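Lists > Shared Collections > Practice and Protocols
6 replies | 14 followers | Shared 3 times

Subject: Re: Minimum standard for contributed demonstrations (shelf and cage tasks)
From: Parviz Heydari
Date: Mar 18, 2018

Dear colleagues,

I write on behalf of the Hassanpour group in answer to the message from the Flosham office, the relevant part of which is quoted below. The points are taken in the order in which they were raised. Members who contribute only single-arm recordings may wish to go straight to the section on rejected episodes, as the rest concerns work with two arms.

> The office has been asked to settle a minimum standard for
> demonstrations entering the shared collection. At present each
> site decides for itself when an episode begins and ends, how far
> the objects are moved between episodes, and what becomes of an
> attempt in which something is dropped or knocked over. The result
> is that the sets cannot be joined without a good deal of work by
> hand. Before a draft is circulated, we should be grateful to hear
> from each site on three matters:
>
> (1) how the starting arrangement is varied;
> (2) whether failed attempts are kept, and how they are marked;
> (3) what written record accompanies each episode.
>
> We should also welcome a view on whether the Allico labelling
> sheet is fit for the purpose or ought to be replaced.

(1) Starting arrangement

Our present set holds 1,497 accepted episodes of the cage task, in which an operator guides both arms to take a named item out of an open-fronted wire cage or to put one back. The items are ordinary shop goods. They were chosen to differ in how they behave when gripped: drinks bottles, which are tall and easily tipped; cartons, which hold their shape; and bags of crisps, which do not.

We began by laying the goods out afresh before every episode. In practice the operators fell into habits. The same bottle would be put back in the same corner, and the learned policy did well in that corner and poorly elsewhere. Since August the layout has been drawn from a printed list, and the operator sets the goods out to match the sheet before recording starts. The list gives the position of each item and, for bottles, which neighbours it should stand beside. It does not fix the angle of the label, which is left to chance.

Two further rules have proved worth keeping. The first is that the target must be partly hidden by another item in a fixed share of the layouts. The second is that bottles of the same kind should appear together in some layouts, so that the system must attend to the place named in the instruction as well as to the colour of the cap.

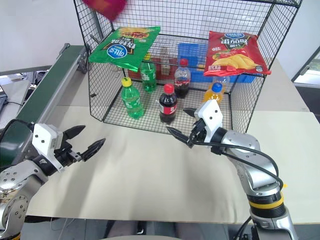

Both arms begin every episode with the fingers open. We ask other sites to adopt the same practice, as several sets received from elsewhere start with one gripper already closed on an object, and such episodes are of little use for learning how to approach. The exact resting position matters less. Ours is allowed to drift within a hand's breadth, and we have seen no harm from it.

The surroundings need not be cleared. We once hung plain cloth behind the work and found that the policy then failed whenever the cloth was taken down. Ordinary room clutter, and daylight where there is any, should in our view be left as it is. We would ask only that sites note a change of lighting in the session record.

(2) Rejected and failed episodes

We keep them. In the period covered by this reply, 409 episodes were set aside from the accepted set, and these are stored in a separate folder under the same numbering. We divide them as follows.

Dropped: the item leaves the fingers before it reaches its goal and is not recovered.

Toppled: an item other than the target is knocked over. If the operator stands it up again with the arms and then completes the task, the episode is moved to the accepted set and marked "recovered". We regard these as among the most useful recordings we have.

Crossed: the two arms come so close that one must be stopped by hand.

Spoilt: a fault in the recording itself, such as a lost camera stream or an arm that did not follow its command. These alone are deleted once the fault has been logged.

We would resist any rule that failed attempts be thrown away at source. The colleagues at Plutemeck have already asked us for our toppled episodes in order to train a checker that decides whether a task has been done, and we were able to send them only those made after we changed our own policy. The earlier ones had been erased and cannot be had again.

It would be sensible for the standard to set an upper limit on length. Operators who are new to the controls will sometimes hover for a long time before closing the fingers, and the pause is then learned along with everything else. We stop an episode after two minutes and count it as rejected.

(3) Written record

Each episode carries one line of plain text giving the instruction as it was read to the operator, the layout number, the operator's code, and the outcome. Instructions are written in full sentences by someone other than the operator. We ask for at least three wordings of each and rotate them.

We do not at present record how experienced the operator is, and we think this was an oversight. If the draft standard is to include one field that no site now supplies, we would propose that one.

The Allico sheet

We have used the sheet throughout and would prefer to see it amended. Its faults are small. The column headed "object" allows a single entry, so that an episode in which one arm moves a bottle aside while the other takes the carton behind it cannot be properly entered. There is no column for which arm did what. The outcome column offers only "yes" and "no". If a second object column and an arm column were added, and the outcome widened to take the four headings above together with "recovered", the sheet would serve our needs. I attach no amended copy, as the office may prefer to issue its own.

On the matter of size

The office did not ask, but several members have written to me privately about how many episodes a new site ought to aim for. Our first usable policy for the cage task was trained on 928 episodes, before the printed layouts were brought in. It was usable only in a narrow sense, as explained under (1). We would advise a new site to record fewer episodes over more layouts, and to look at results before going further. Our own plan allows for up to 2,038 accepted episodes, after which we shall move to a deeper cage and a different range of goods.

We are content for the whole of the accepted set to be used in testing the draft standard. Requests for the set-aside folder should be sent to me directly, stating the purpose, and will normally be answered within the week.

One question in return. The quoted message speaks of sets being "joined". Does the office intend that joint angles be converted to a common form before they are lodged, or will each site continue to supply its own together with a description of the arms? We have the means to do either, but the first would need to be planned for, and I should be glad of an answer before the draft is sent round.

Yours faithfully,

Parviz Heydari
for the Hassanpour group

Filed under: data collection, two-arm manipulation, labelling
Previous in thread | Next in thread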